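Workshop notebook – trays, continued
October 29, 2022

Picking up from the last entry, where I had sorted the trays by supplier and stopped before looking at finishes. Kourosh Rashti was in for the morning and did the rim checks. I did the flats.

State of the stock. The trays we have come from two places, Furncombe and Tveit. The Furncombe ones are the older purchase, printed wood pattern, raised rim, rounded corners. The Tveit ones are plain gray and a little deeper. Both were bought for the breakfast room at Omcombe and came back to us when the complaint list got long enough. Complaints, in the order they were written down: cups slide, trays stick together in the stack, trays rock on the counter, print "looks tired." The last one is not a fault I can measure and I have left it out of the table.

Rocking. Laid each tray on the surface plate and pressed the corners in turn with one finger. A tray that moves gets a feeler gauge under the high corner. Limit is 2 mm, same as we used for the serving boards. Most Furncombe trays are inside it. The ones outside are all high at the same corner, if the maker's mark is taken as the bottom left. I would guess they came out of the mold and were stacked before they had set properly, but I have no way to check that from here. The Tveit trays are flatter as a group and two of them are worse than anything from Furncombe. Both of those have a visible scorch on the underside, so I am treating them as damage and keeping them off the results sheet.

Sticking. This is a rim problem. When two trays nest, the lower rim meets the underside of the upper one and makes a fair seal if there is any water in the joint. Kourosh repeated it at the sink: rinse, stack 10, leave, lift the top one. With the Furncombe trays the second one came up with the first more often than it stayed down. Dried with a cloth first, they separated every time. The Tveit trays have small feet and did not stick either way.

Possible fixes discussed:

Rack them on edge after washing. Costs nothing if there is a rack. Omcombe has one for baking sheets and the slots look wide enough, to be confirmed.

Stick-on feet. Cheap, but they come off in the dishwasher and then turn up in the filter. Kourosh is against it and so am I.

Notch in the rim at the middle of one short side to let air in. Tried on one scrap tray with a round file. It works. It also looks like somebody bit the tray, and the cut edge would need sealing. Parked.

Surface. The wood-pattern trays have a slightly glossy face. The pattern is printed and has no relief that I can feel with a fingernail. The print runs on a slant to the rim, with long streaks and some closed loops in it, so a scratch that follows the grain is hard to find and a scratch across it shows at once. For inspection, turn the tray until the light reflects off the flat and look for breaks in the reflection. Looking straight down finds almost nothing.
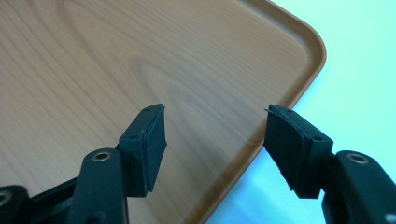

The groove where the rim meets the floor of the tray needs its own pass. Crumbs and dried milk sit in it, and a flat cloth rides over the top. I ran a wooden skewer with a damp rag wrapped on the end all the way around each tray before grading. Several that I had down as worn in the groove were only dirty, and moved up a grade. Anyone re-grading from the earlier sheet should assume the groove column is unreliable and do it again.

Corners are the slow part. The rag bunches as it goes around the curve and leaves a small deposit on the far side. Going around twice, once in each direction, clears it.

Slip test. Same setup as for the boards: tilting board with the tray clamped to it, an empty cup placed in the center, raise slowly, read the angle when the cup moves. Cups are the Plullau white ones, unglazed foot ring. Three readings per tray, discard none. Results are in the back of the book. Two remarks on them:

Dry, there is no difference worth reporting between the two makes.

Wet, the wood-pattern trays let go much earlier, and the cup does not creep first. It stays, then goes. With the gray trays it creeps for a while, which gives a person carrying it some chance to react. That matches what the breakfast staff wrote.

I repeated the wet series after wiping the trays with a little dish soap and rinsing, in case we were measuring old grease. The numbers shifted slightly in the right direction. Not enough to change the ranking.

Liners. Noémie Hiebert sent over a sheet of the thin silicone mesh she uses for drawers. Cut one piece to fit inside the rim with the corners rounded to match, 51 mm radius, traced from the tray and then trimmed. First piece was cut to the traced line exactly and would not lie flat, because the rim leans in slightly at the bottom. Second piece cut just inside the line, lies flat. With the liner in, the cup stayed put to the end of the tilting board's travel, wet or dry. The liner itself moved before the cup did.

Against the liner: it has to be washed separately, it will go missing, and it hides the print, which is the reason the trays were chosen in the first place. For: it deals with the only complaint that ends in hot coffee on somebody.

Note on cutting. The mesh stretches under a knife. Tape it down on all four sides and use a fresh blade, or use scissors. Template is card, labeled, hanging on the nail by the window. Do not cut against the tray itself. I did, once, and there is now a score line in tray 2 that was not there when it arrived. Logged as ours.

Labeling. Numbers are in paint pen on the underside near the short edge. Masking tape labels from the first sort have mostly been removed and the leftover adhesive came off with cooking oil and then soap. Alcohol was tried on the scrap tray first and dulled the finish in a patch, so no alcohol on the printed faces. It seems fine on the gray ones but I would not bother.

Storage for now: graded trays are on the lower shelf, on edge, with a strip of card between each. Rejects are flat in the blue crate. The scrap tray with the notch is on the bench and can be used for whatever anyone likes.

Costs. Replacing all of the printed trays with the gray ones comes to 2100 at the price on the last invoice, before delivery. Liners for the same number would be far less, but I do not have a price for a full roll and Noémie is asking.

Open items:

Ask Omcombe whether the baking sheet rack is free after the morning wash. Kourosh.

Roll price and lead time for the mesh. Noémie.

Repeat the wet slip test with a full cup. All readings so far are with empty cups and the weight may matter. Me, first week of November.

Check whether the liner leaves a mark on the printed face if it is left in under load. One liner is now in tray 10 with a water jug standing on it, next to the radiator. Please leave it there.

Rim checks on the last few gray trays not finished. Kourosh had to go at noon and the gauge is back in the drawer.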